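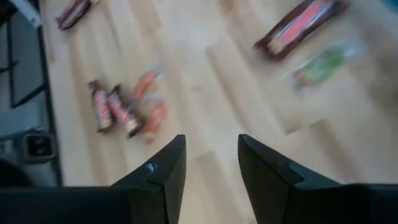
Most people who rent a home have no idea what condition it was in on the day they moved in, and neither do the people who rented it to them. Both sides have a general feeling. The tenant remembers the place as a bit worn, the landlord remembers it as nearly new, and two years later they argue over the deposit with nothing to go on but those two memories. The usual subject of the argument is the floor. Pale boards like these, with lighter and slightly darker ones laid next to each other, are in a great many rentals now, and a mark on them can be called damage or wear depending on who is speaking. I think the law should require a written move-in record for every rental, signed by both sides, and I think no deposit should be collected without one.

I managed rental apartments for six years for a small company called Trummer. We had 54 units when I started. For the first two of those years we used a one-page form that listed each room and left a line beside it. Nearly every line said "good" or "OK." I wrote many of those lines myself, standing in a kitchen with the new tenant waiting to get the keys and a moving truck outside. When the same tenant left, I would go back to the form and find that "OK" told me nothing. I then decided from memory, and I was working for the owner, so my memory usually favored the owner.

One of those tenants was Raed Saab. He had paid a deposit of $2,000 and got back $1,015. The rest went to refinishing a bedroom floor and replacing a closet door. He said the scratches near the window had been there when he came. I said they had not. I believed it when I said it. Some months later I was looking through old work orders for another reason and found a note from the previous tenant asking about scratches near the bedroom window. We sent Mr. Saab a check for the floor. He would never have received it if I had been looking for a different work order.

Since then I have heard the same objections to a required record many times, and I will take the main ones in turn.

The first is that it costs too much time. A careful record of a one-bedroom apartment takes less than an hour. Deposit disputes take far longer. My colleague Iveta Jireš, who handled ours after the form was changed, used to spend whole afternoons on the phone over a single cracked tile. When the record said "tile cracked, left of tub, corner to corner," the call was short or there was no call.

The second is that tenants will list every tiny thing. Some will. I do not see the harm in it. A list with too much on it can be read quickly, and a list with too little on it cannot be fixed later. Landlords who worry about long lists are often worried about what the list will say.

The third objection comes from tenants and I take it more seriously. A signed record can be used against them. If they miss something on the first day, it becomes their damage on the last. Hermine Pichler, who rents in the building next to mine, put it to me this way: she is signing a paper about a home she has never slept in, in daylight, with the furniture not yet moved and the shower not yet run. She is right. The rule should give the tenant two weeks to add to the record, in writing, with no need for the landlord to agree. If the landlord disputes an addition, he can come and look. Most additions would be small and most landlords would not bother.

The fourth is that photographs have made written records unnecessary. I used to think so too. Photographs help, and every record should have some. But a photograph of a floor often fails to show the scratch, and a photograph of a scratch often fails to show which floor. People take 40 pictures of the living room and none of the inside of the oven. They lose the phone. A sentence that names the room, the wall and the length of the mark can be checked by someone who was never there.

There is also the matter of what counts as wear. A record does not settle this, and I do not claim it does. A floor that has been walked on for several years will look like it. In my view the landlord should pay for that — the rent already covers it — and the tenant should pay for the burn from the iron. Between these two there will always be cases that someone has to judge. A judge with a proper record in front of him has a chance of getting it right.

I would add one more requirement. The record should stay with the apartment and be shown to the next tenant. If the same scratch has been charged to three people in a row, the third one ought to be able to see that.

Filed under: Housing, Renting, Opinion

Contact | Copyright Clotow | Back to top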